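Zwischenbericht Januar, Teilprojekt Zweiarmiges Greifen, Standort Geltberg

Liebe Frau Vergara,

zunächst noch einmal herzlichen Dank für Ihre Geduld mit unserem Zeitplan und für das freundliche Gespräch in Eltdale, aus dem wir alle mit neuem Schwung zurückgekommen sind. Inzwischen können wir Ihnen zum Tischdeckversuch Erfreuliches berichten.

Wir haben 100 Vorführungen per Fernsteuerung aufgenommen und das Verfahren Skinero damit neu trainiert. Gabel und Löffel werden nun von beiden Armen gleichzeitig angefahren, was uns im Herbst noch viel Kopfzerbrechen bereitet hat, weil ein Arm gern auf den anderen wartete. Von 20 Testläufen gelangen mit dem alten Stand 8, mit dem neuen leider noch nicht alle, aber nur 2 gingen daneben, und beide Male rutschte der Löffel beim Anheben weg. Mit dem Besteck auf und neben dem gemusterten Platzdeckchen kommt die Bilderkennung gut zurecht, trotz der vielen Buchstaben, vor denen wir, das dürfen wir zugeben, ein wenig Respekt hatten.

Als Nächstes möchten wir Teller und Becher in den Ablauf aufnehmen und die Greifkraft beim Löffel feiner regeln. Die Auswertung nach der Gallardo-Metrik reichen wir mit dem nächsten Bericht nach. Zusätzliche Mittel brauchen wir dafür nicht.

Mit herzlichen Grüßen aus Geltberg
Ihr Projektteam 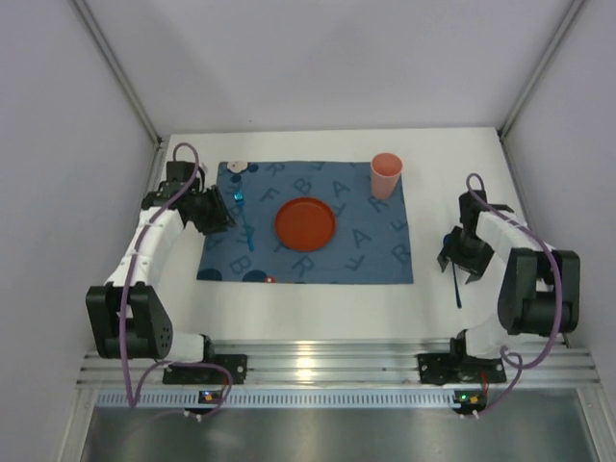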